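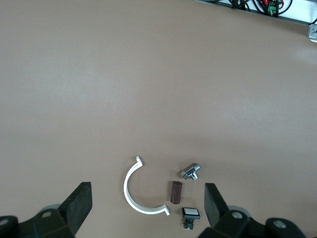
What do you need to budget for on top of the arm itself when you plan a small-parts picking cell?

Grippers and spare finger pads, a wrist camera with a spare cable, mounting hardware, a controller PC, storage for recordings, a table that stays put, a box of parts to pick, and staff hours for setup. On our first cell these came to $3587 before staff hours, and most of it wasn't in the original request.

poloda-cell-plan

README and data card, version 2
Last edited 19 January 2025

What's in here

Purchase list, budget sheet and a small set of recordings from the Poloda bench. Put together so the next group that wants a cell can plan it without asking us the same things by email. The recordings are here as evidence for the buying decisions, mainly gripper opening, pad size and camera choice. People do use them for training too, fine, see the limits section first.

Contents

purchases.csv – every line we bought or tried to buy, 81 lines
budget_template.csv – same columns, prices blanked
recordings/ – 910 episodes, wrist camera and joint states
parts_list.txt – what goes on the table, with supplier codes where we still have them
notes/ – rough, read at your own risk
CHANGES.txt

No install step for the CSVs. Recordings need the reader script in recordings/tools. The script wants a recent Python and not much else.

Names used in the files

Poloda is the bench and everything bolted to it. Asari is the planned second cell, not bought yet. Bravo is the parts kit. Vallach is the reseller we used for gripper and mounts. The files use these as short codes in the "where" column so don't rename them or the totals sheet breaks. (I know. On the list.)

Columns in purchases.csv

item – plain name, not the catalog name
code – supplier code, blank if bought over the counter
where – poloda, asari, bravo, or shared
supplier – vallach, or other
price – US dollars, before tax
shipping – per order, put on the first line of that order only
lead – days from order to the bench, not to the loading dock
status – arrived, returned, canceled, waiting
would_buy_again – y, n, or ?

The question marks in the last column are real question marks. Don't turn them into n.

What the money went on

The $3587 is everything except the arm, which came out of a different budget and isn't in the CSV at all. Staff hours aren't in there either. If you copy our total into a request without adding the arm you'll get a very cheap robot and a confused phone call.

Biggest single line was the gripper. After that the controller PC. Then a long tail of small stuff, and the small stuff is where the planning went wrong. Cables in the wrong length. Screws that fit one block and not the next. A second order for terminal connectors, full shipping again. Each line is nothing much, but go through the column and add them up before you decide your request is padded enough.

Finger pads: treat as consumables. Black rubber, flat inner face, get spares with the first order. Vallach charges the same shipping for a single pair as for a bag of them. We put pads under equipment the first time and couldn't reorder without a new form.

Gripper: how we picked the opening

Decide the parts before the gripper. We did it in the other order and got away with it.

Bravo is a mixed kit on purpose. Small chrome T-fittings, push-button switches with a square white cap, a flat white plastic arc, short dark brown cylinders. The arc is the one that sets the opening, depending which way you want to grab it. Grabbed across the band it's thin and any gripper will do. Grabbed around the outside it needs a lot more travel. Write down which grasp you mean before asking for quotes, the sales desk will ask.

The cylinder is easy to plan for. The switch is awkward, it has pins under the housing and you don't want to squeeze those, so plan for a grasp on the housing sides and get some force control if the budget allows. Chrome fitting is more of a camera problem than a gripper problem, see below.

Also think about what sits next to what. Parts in a tight cluster need finger room between them, not only finger travel. Slim pads would have been worth a quote. We never asked for one. Asari will.

Camera

Small one at the wrist. Cheap end of the range, would_buy_again is y. It sees the finger pads and the table between them, and for picking parts this size that's the view you want most of the time.

Things to budget with it:

spare cable, the right length, measured along the arm and not in a straight line
mount plate, and the screws for the mount plate
lighting, if the room lights aren't even

Polished metal throws bright highlights and dark bands. If your kit has chrome in it, test the camera on a chrome part before you buy more than one. We put lighting down as "later" and later turned into a separate request in October. Put it in the first one.

A second, fixed camera is on the Asari list. Not needed to start. Nice for checking what happened outside the wrist view.

Table

Plain matte top. Buy matte. Glossy tops were cheaper in the catalog and would have cost us in camera time. Color matters a bit too: ours is pinkish tan, which suits white parts and black parts both. Don't order a white top if there's a white part in your kit.

Leave room behind the table edge for a rail or shelf, wiring has to live somewhere. Ours is a tangle of cables with a green terminal block in the middle of it. Cable trays are in the budget template now, as their own line.

Computer and storage

Controller PC came with the arm quote as an option. We bought separately, saved a little, lost the saving in setup time. Question mark in the last column.

Storage: budget for the raw recordings plus one full copy somewhere else. Wrist video adds up faster then you think. If you plan on keeping failed attempts too, and you should, size for that from the start.

Staff hours

Not in the CSV, but plan them. Mounting and wiring went quick. Calibration took longer than mounting. Writing the request took longer than either. If your purchasing office needs competing quotes above a certain amount, find out the amount first and find out if they add shipping before checking it. Ours does.

The recordings

910 episodes, all on the Poloda bench, all with Bravo parts. Each folder has the wrist video, joint states, gripper opening and a short text label for the target part. Labels were typed by hand at the bench. Spelling varies – "tee", "T fitting", "t-fitting" are all the same part. Lowercase and strip the hyphens before grouping or you'll get more classes than there are parts.

Failed grasps are kept and marked. A few are marked wrong. If you find one, send the episode ID and we'll fix it in the next version.

Known limits

One table, one gripper, one kit. Fine for working out what pad size or opening to buy for similar parts. Not enough to tell you how the gripper handles soft, heavy or oily things, we didn't try any.

Parts in Bravo get swapped when they wear or go missing. Same type of part, not always the same supplier. No record of wich episode used which batch.

Prices are what we paid, on our account, with our discount. Yours will differ. Use the list for what to buy and what order to buy it in, then get your own quotes.

Lead times swing a lot. Gripper was the slow one. Order it first and do the table while you wait.

Order to buy in, if you want ours

Parts kit. Cheap, and it settles the gripper argument.
Gripper and pads, one order.
Table and rail.
Camera, mount, cable, spare cable, lights.
PC and storage.
Screws, connectors, trays. One order, after measuring, not before.

Leave some money unassigned. We had none left when the mount plate turned up with the wrong hole pattern, and a plate is a silly thing to stop for.

Asari

Planned, not approved. Lines marked asari in the CSV are quotes, status waiting, and they're not part of the $3587. Filter them out before you sum. Slim pads, fixed camera and lighting are all in there from the start this time. Same kit so the recordings can be compared.

Using and citing

CSV files and notes: use however you like. Recordings: research and planning use, keep this README with them. Cite as poloda-cell-plan, version 2. If you end up buying a different gripper for the same kind of parts, send the line from your own sheet and it goes in the notes folder.

To do

rename-safe totals sheet
clean labels
tax column (asked for twice)
photos of the mount plate with the hole pattern marked
work out whether pads go under consumables everywhere or only here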